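Livby wrist gripper with the Nutier camera, six months in

Posted Dec 2, 2025, by Hye-jin Ra
Filed under: Grippers, Arms and mounts

I put off writing this one because I kept finding more things to try with it. The Livby is the black two-finger unit that Steltora sells for small bench arms, and I've had mine bolted up since June. Short version: I love it. Longer version below, with the gripes.

What I paid: $557 for the gripper and the flange kit. The Nutier wrist camera is a separate purchase and the bundle with the Do controller comes to $1,252, which made me swallow hard. I bought the gripper first and gave in on the rest about a month later.

Setup

The flange kit fit my arm on the first go. The screws are all the same size (thank you!) and the cable is long enough that it doesn't pull when the wrist is rolled all the way over. My old gripper had a connector that worked itself out if you looked at it wrong. This one has a little collar you twist, and it has stayed put.

The Do software found the gripper right away. The camera took longer. I had to update the controller twice and then reboot with the camera unplugged, a step the manual puts on its second-to-last page. Sang-wook Cha on the user forum had already written it up, so I lost an evening instead of a weekend.

Grip

My test shelf is where I find out what I've really bought. I use plastic bins, tubs with lids, and a bunch of household stuff in awkward shapes, and I run the same picks on every gripper that comes through here. Boxes are easy, any gripper can do boxes. I care about round things with a rim, and things where the only good place to hold is underneath and half in shadow.

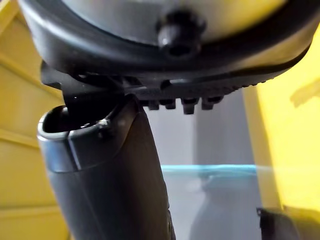
The old gripper was hopeless at that kind of pick. It wanted a flat side to push on, and when it got a curve it would skate off and shove the whole object into the wall of the bin. With the Livby I can come in low, close slowly, and feel (well, read) the load build up on the force graph before I commit to the lift. Out of 10 tries on my worst item, a round one with a slippery rim, it managed 9. The tenth was my fault for setting the approach too fast.

I should say the force reading is a bit noisy at the very bottom of the range. If you're picking up eggs or paper cups you'll want to average it, and that costs you some speed. Rainer Wegener, who runs the same unit on a bigger arm, says his is quieter than mine, so there may be some variation between units.

Camera

I went back and forth on wrist view versus overhead for years. An overhead camera is great until the arm gets in its own way, which on my bench is pretty much always. From the wrist you get the last few inches, and those are the inches where my picks go wrong. I can check where a finger is going under a lip before I close it, and that has saved me more dropped parts than any change to the code.

The Nutier handles dim corners better than I expected. Deep shadow still goes to solid black, so if you have black parts on a black fixture, add a lamp. Focus is fixed and tuned for close work. Very near objects get soft, and so does anything past the back of the bin. I'd pay a little extra for a version with a focus ring.

Compared to what else I've used

Ye-rin Won lent me her three-finger model for a couple of weeks and it's lovely on balls and jars, but it's wide – too wide to get down between two bins without bumping one. The Livby is slim enough that I stopped padding my bin walls. Hers is also a lot heavier, and my arm started complaining at full reach.

Gripes

Spare pads only come in full sets. The status light faces the arm, so you can't see it from the front. And the open and close sounds in the Do app are ON by default, at a volume I'd describe as festive.

Would I buy it again? Yes, gripper first, same as I did. Try it for a while with whatever camera you've got. If your misses are mostly in the last few inches, get the Nutier too.

Next up I'm trying the soft pads Seung-woo Shin keeps telling me about. They're on back order until January.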